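The arm that let go: Julián Sepúlveda on the fault that took all of February to find

The first thing Julián Sepúlveda wants to talk about is the noise. "It's a tiny click," he says, leaning in as if he might hear it again. "The elbow clicks, the whole arm goes limp, and whatever was in the gripper lands wherever it likes. And I thought, oh, this is going to be a great problem!"

He means it. Sepúlveda builds small printed arms at Luklow, a shared workshop with good benches and terrible coffee, and he has the rare gift of being delighted when something breaks. The arm is called Drurnar. It picks up wrapped candy from a bowl and moves it to a cup, over and over, and it did this happily until one night in February, when it dropped flat in the middle of a move and hit the edge of the bench hard enough to crack a finger.

"My hand was right there," he says. "I was reaching in to straighten the bowl, which I had no business doing with the power on. It missed me. It's a light arm and I would have had a bruise, but I went home and thought about somebody building the same thing with heavier motors."

So he started logging. Every move got a line in a file with the time, the joint angles and the supply voltage. He ran the arm in long sessions and expected it to fail again by dinner. It didn't. It got through 2,540 moves before the next drop, and by then he had already blamed (and replaced) the power supply, the gripper servo and a perfectly innocent USB hub.

"I was so sure about the hub," he laughs. "I still owe that hub an apology."

What finally cracked it was a chat with a friend at Frerichs, the repair shop two doors down, who asked to see the voltage at the far end of the cable and not at the supply. Sepúlveda clipped a meter on and watched. With the arm folded, everything looked fine. With the arm stretched out over the bowl, the reading sagged, and every so often it fell to nothing for an instant. One crimp in the elbow connector had been made on too few strands. When the joint opened past a certain angle, the wire pulled just enough to lose contact. The servo controller restarted, and it restarted with the motors switched off.

"That's two faults!" he says, holding up two fingers, clearly thrilled. "The crimp is the boring one. The one I love is the restart. A bad crimp should give you an error and an arm that stops where it is. Mine gave you an arm that falls on your knuckles, and I wrote that code. I wrote it on purpose, because I thought limp was the safe choice."

Limp is the safe choice sometimes, he adds, if a person is pinned under the arm or a motor is cooking itself. For an arm held up in the air over somebody's hand, he now wants a slow, controlled descent. That needs power, so the controller has its own feed, separate from the motors, and a capacitor big enough to ride out a short dropout. A longer loss of motor power will still drop the arm, and he is quick to say so.
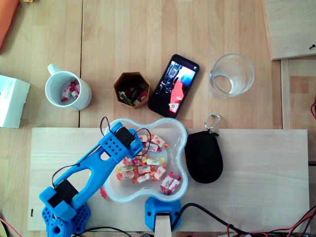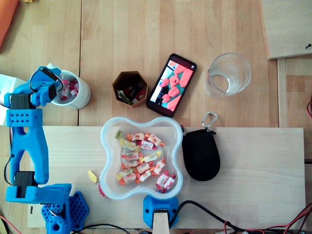
The wiring was the part he enjoyed most. He remade every crimp on the arm, 25 in all, and tugged each one before it went back in its housing. He left more slack at the elbow, too, and he now checks it by opening the joint all the way by hand before he switches anything on.

There is also a rule, and he follows it himself these days: power off before a hand goes near the bowl. The switch sits where he can reach it without leaning over the bench. "It used to be behind the arm," he says. "Behind it! I had to reach past the thing that was misbehaving to make it stop."

He has sent his notes to Avdale, the builders' group where he first found the plans, and three people have already written back to say their elbows click as well. One of them has an arm that only drops when it's reaching left, and Sepúlveda can hardly sit still telling me about it. He has asked for the log files and a close photo of the connector, and he's hoping they come through tonight.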